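Subject: Re: gripper closes too hard on thin stems
List: Plurar builders, shared workshop group
From: Đỗ

On the Plurar list a member wrote:
> My gripper is crushing the stems of the artificial flowers. I set the
> closing value to 1,087 as in the old notes. Is this too high? And which
> vases do you use for the test?

Hello,

Yes, for stems it is too high. I would begin with 1,000 and go down in steps, up to 200 below that. Please change only the closing value and leave the speed as it is.

For vases we use glass, with different shapes of neck. The narrow neck is the difficult one for me.

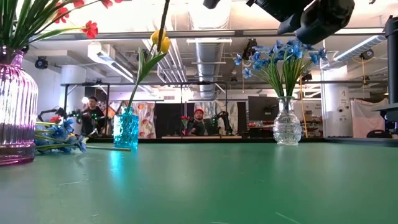

Page last changed: February 19, 2026

The clear vase with the blue bouquet has a flared lip, so I think it is better for a first try. The turquoise one with the yellow tulip has a small neck, and I would keep it for later. Glass also reflects on the green table, so please check your camera settings if the Hesosstead software loses the edge.

Can you tell me which finger pads you have? I have 2 kinds and the values are not the same.

Best regards,
Đỗ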